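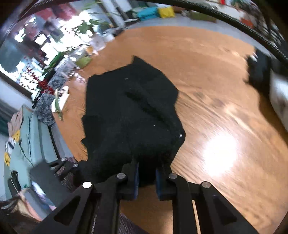
Black cloth on the round table, mid-job.

Can a machine do the folding yet? Come and help us find out!

Tranden is looking for 5 people to join the Klinhom laundry study, starting in September at our Bingate rooms. We want to know how close household robots are to handling ordinary washing, and the best way we've found to learn that is to have people do the chore with hand-held grippers, over and over, on real clothes in a lived-in sort of room. Our folding model has learned from 1,688 attempts so far. It's decent with tea towels. Jumpers are hit and miss, and anything black still gives it grief (it loses the edges, and so do we some mornings).
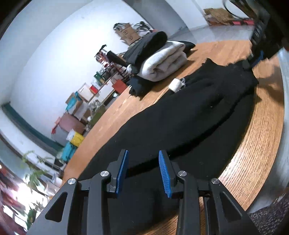 You'd be smoothing, folding and stacking for two hours at a stretch, with a proper break and a cuppa in the middle. No robotics background needed. If you've worked in a laundromat, a hotel or a house full of kids, we'd love to hear how you go about a fitted sheet!

You'll need to be 18 or over, comfortable standing, and okay with your hands being filmed. Left-handers very welcome, we're short of them. Pay is $66 a session, and parking at Carnport is free after 9 am.

To put your name down, send a few lines to Jinfeng Yu at the Tranden front desk and tell us which mornings suit.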